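September, notebook, deposit insurance work

Picked up the payout timing question again this morning. The Relley sheet still assumes that every covered account gets paid on the same day, which makes the fund look healthier in the first week than it could be. Split the accounts into two groups: single-name accounts that can be matched right away, and joint or trust accounts that need a person to look at them. Frida Kvaran thinks the second group is small enough to ignore. I ran it both ways and the gap in the closing balance was almost 15 percent, so I'm keeping the split.

Open point from the last entry: what happens to interest between the date a bank is closed and the date of payment. The old version stopped interest at closing. Sixten Lindqvist's draft rules carry it to the payment date at the contract rate. I put in a switch so we can run either. Default is the old way until he confirms the wording in his section 2.

Cup and spoon, white table. 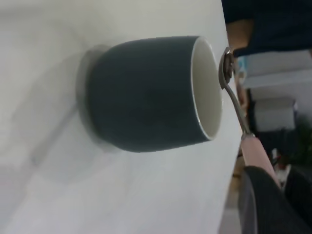 Cup on its side, spoon by the rim.

Ran the Vik case after lunch. This is the mid-size lender with a lot of deposits just over the limit. With the limit as it stands, those customers have a strong reason to pull the extra out early, and the model shows that drain starting well before closing. Raised the limit by 20 percent and the drain shrank but did not go away. Did not expect that. Checked the input file and found that business accounts were tagged as household accounts, so they were getting cover they should not have. Fixed the tags, reran, and the drain is larger in both versions. Old Vik charts should not be used. I moved them to the folder marked superseded.

Sketamau is still not loading. The file has blank branch codes and the import stops at the first one. Wrote to Serevex to ask if blanks mean head office or missing. Not going to guess, it changes which customers get grouped together.

Talked with Frida about how to treat people who have both a loan and a deposit at the same bank. She wants to net them. I would pay the deposit in full and leave the loan alone unless it is overdue. Left it as gross for now and wrote both options at the top of the sheet.

To do:
- confirm interest wording with Sixten
- rerun Relley with the corrected tags
- Sketamau branch codes, waiting on reply
- add the premium holiday years, missing from all the runs so far

2 comments
0 shares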